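I have sat through more than ten athlete keynotes in my working life, and I could give you the speech myself by now. There's the cold pool at five in the morning. There's the coach who believed, the injury, the comeback, and then a slide with the word RESILIENCE on it. Everybody claps and goes for coffee!

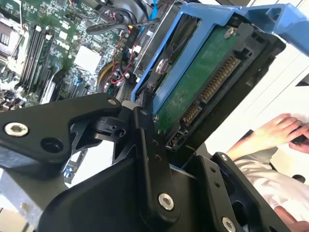 OPINION / SPEAKERS & EVENTS

So when Dralley booked Nesrin Karakaya for our spring sales meeting, I brought my crossword. She swam distance for 19 years and now runs Skivico, a little company that makes swim caps for people with a lot of hair (I own two, they're great, moving on). I figured I knew what was coming.

She spent most of her hour on a bad lease. She'd signed it in March without reading the renewal clause, and it nearly sank the business. She had the numbers up on the screen. She told us who she yelled at -- her business partner, Selim Kahraman, who was sitting in the second row and waved. Swimming came up maybe twice, and one of those was a joke about her shoulders not fitting into blazers.

I filled in four clues, tops.

My gripe with the usual medal talk is that it asks me to pretend my job is a race. I sell flooring. I don't peak every four years, and I don't taper. Most of what goes wrong for me goes wrong in a spreadsheet or on the phone with the warehouse, and "want it more" has never once found a missing pallet.

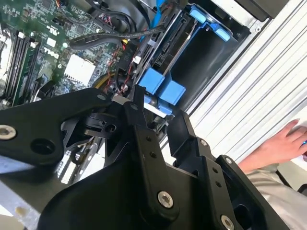
Blue drive caddy and latch, open desktop chassis

And I do feel for the speakers, because I think we make them do it. Bookers ask for the medal story. I called the Bozkurt agency last year about a different event, and the form they sent over had a box for "inspirational" and a box for "motivational" and nothing at all for "will tell us about her lease." If you're filling one of those out, write in the margins! Ask what they've been lousy at since they retired. You might get a shorter talk, and I'd take that too.

4 comments | 10 shares

Contact Skisivness | Copyright Skisivness, all rights reserved | Back to top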